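Workshop tips: when a robot puts the legs on

Oct 25, 2026

A side table that comes with push-in legs takes a person a few minutes. Two robot arms can do it too, on a good day. Before you hand yours over to the Mostamen home assembly routine that everyone at the Jorley tool library is so pleased with, read about the bad day. We had a leg that passed every check the software makes and came out the first time somebody leaned on the table.

What went wrong

The leg went into its corner socket at a slight tilt. The fingers pushed, the push met resistance, and the routine took resistance to mean the leg was home. It wasn't. A leg jammed crooked in a socket pushes back just as hard as one that is all the way in, and the Mostamen log said "seated" for both. I have now read that log for 20 legs and I don't trust the word anymore.

Jernmont, who sell the add-on, suggest raising the push force to 40 on their own scale. We tried it. The next crooked leg jammed tighter and left a white stress line in the plastic. I'd leave that setting alone.

Tapered legs, sockets and gripper fingers
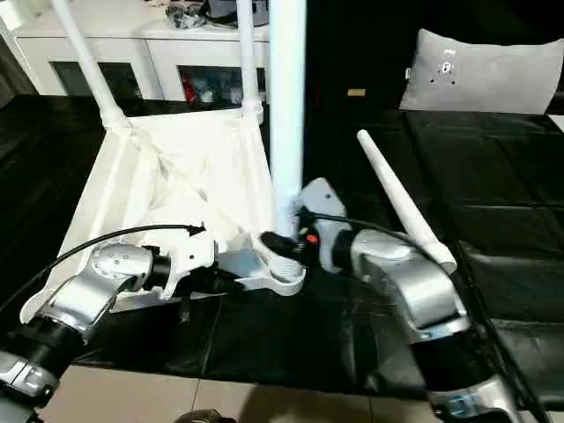
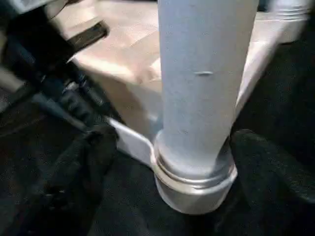
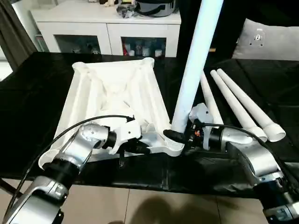
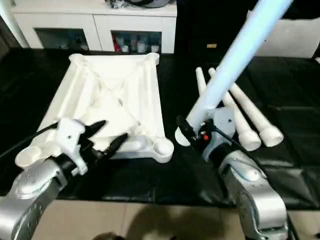
What to do about it

1. Know where the stop is before you start. Press the emergency stop once with the arms idle and see that everything holds still. Keep your own hands out until the arms are parked, even if a leg is falling over. Let it fall.

2. Look for a gap. Get your eyes level with the socket and check all the way round the leg. A crooked one shows a thin line on one side only.

3. Twist and tug every leg by hand afterward. Pull straight up, then rock it. If it moves at all, take it out and start that corner over.

4. Check the socket for molding scraps. A crumb of plastic will tip a leg. A fingernail gets most of them, and an old toothbrush gets the rest.

5. Watch the cables during the first corner. If one drags across the parts, stop and clip it back.

6. Don't use a mallet on a leg the robot has jammed. Work it loose with a slow twist. Our Chisholm strap wrench did it without marking the plastic.

7. Write down the fault code. Ours was 1845, and the manual gives it 2 lines, neither of them useful.

An update is promised for November that is supposed to measure tilt. Maybe it will. Until I've seen it refuse a crooked leg, I'm tugging every one myself.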